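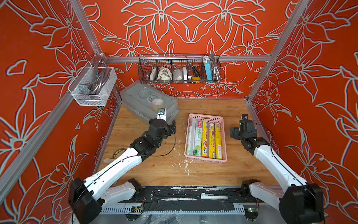
FOR IMMEDIATE RELEASE
January 29, 2026

Revorham Home Opens Sign-Ups for Its Kitchen Wrap and Container Sort

REVORHAM – If you have ever pulled open a kitchen drawer looking for the plastic wrap and come up with parchment, a roll of tape and a lid that belongs to something you gave away years ago, the folks at Revorham Home would like you to know that you are in very good company, and that they have been thinking about that drawer for quite a while now.

The home organizing company today opened sign-ups for the Kitchen Wrap and Container Sort, a free program for households that want to get their boxed rolls, food containers and stray lids into some kind of order before spring. There is room for 500 households in this first round, and the 211 people who put their names on last year's interest list will hear from us first, as we promised them.

The idea is a simple one, and it came out of many long afternoons of trying things on a plain wooden work table. Boxed rolls of wrap go side by side in one open basket, with the printed fronts showing, so that a person can lift out the one they want without disturbing its neighbors. Containers are kept with their lids. Tape, cables, screwdrivers and all the other small things that wander into kitchen drawers get a wire basket of their own, hung up off the work surface if there is a rail or a bit of wall to spare.

"My mother kept her foil and her wrap in the drawer under the oven, and every Thanksgiving somebody would get that drawer stuck," said Booker Strickland, program director at Revorham Home. "I don't think a basket solves everything. But I do think people cook a little more happily when they can see what they've got, and it doesn't need to be a fancy basket. Plastic with holes in it is fine. Use what you have."

Households that sign up will receive a printed guide, a sheet of 31 shelf and basket labels, and an invitation to one of the evening sessions at our Clelska Street and Haddad Street locations, where you are welcome to bring your most troublesome drawer along in a box and sort it out at a table with some company. Coffee will be on, and children are welcome.

The guide was written by our Adine workshop team and covers narrow drawers, deep cabinets and kitchens that are shared among roommates, which turned out to be the longest chapter by a good margin. A second round, with space for another 200 households, is planned for July.

To sign up, stop in at either location or ask for a form at the front counter. There is nothing to buy, and you do not need to be a Revorham Home customer to take part.

About Revorham Home
Revorham Home helps people arrange kitchens, pantries and laundry rooms in houses and apartments of every size. Media inquiries may be directed to Booker Strickland at the Clelska Street location.

###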